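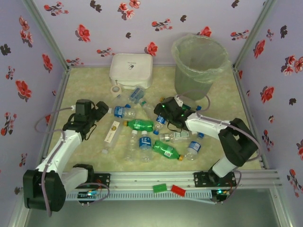

Sovent to Acquire Home Delivery Firm Illow in September

Sovent, the household goods retailer, expects to complete its purchase of the delivery company Illow in September, according to the director who led the talks for the buyer. In an interview at the company's offices on 8 Jul 2025, the director set out the reasons for the deal and what it will mean for staff and suppliers.

"We have been a customer of Illow for four years," the director said. "At a certain point we were discussing their routes and their depots in our own planning meetings, and it made sense to ask whether the two companies should be one."

Illow employs 324 people and operates 23 depots. Sovent will take full ownership under the agreement, paying part of the price at closing and the remainder over two years. The director declined to give the total, citing terms agreed with the sellers.

Sovent was not the only interested party. Mako, which runs a competing online store, made an offer in the spring and later withdrew it. Asked whether that offer had raised the price, the director answered with some care. "It made the process longer. Our figure changed once, and the change had to do with the vehicle leases. I would leave it there."

The Illow name will stay on vans and uniforms for at least the first year. Bookings will continue to go through the present Illow system, and the companies that use it to reach their own customers have been told in writing that their contracts stand. More than 1,000 small sellers depend on the service.

Some of those sellers compete with Sovent directly, and several have asked who will be able to see their order records. The director said that the records will be kept apart and that access by Sovent's buying department will be barred. "We will have an outside auditor look at this twice a year. The sellers will receive the report – all of it, including any findings against us."

On jobs, the director said that no depot is due to close. Office work in accounting and payroll will be combined, a change that affects 30 positions. Employees in those positions will be offered other posts where suitable ones exist, and talks with them are to begin before closing.

The purchase follows Sovent's earlier investment in Ragnarsson, a furniture maker in which it holds a minority share. Ragnarsson's larger pieces are now carried by an outside freight company, and the director confirmed that this arrangement will be reviewed.

"Illow's vans were not bought with wardrobes in mind," the director said. "Two depots have the floor space for that kind of work. We will try it there first and look at the results next spring."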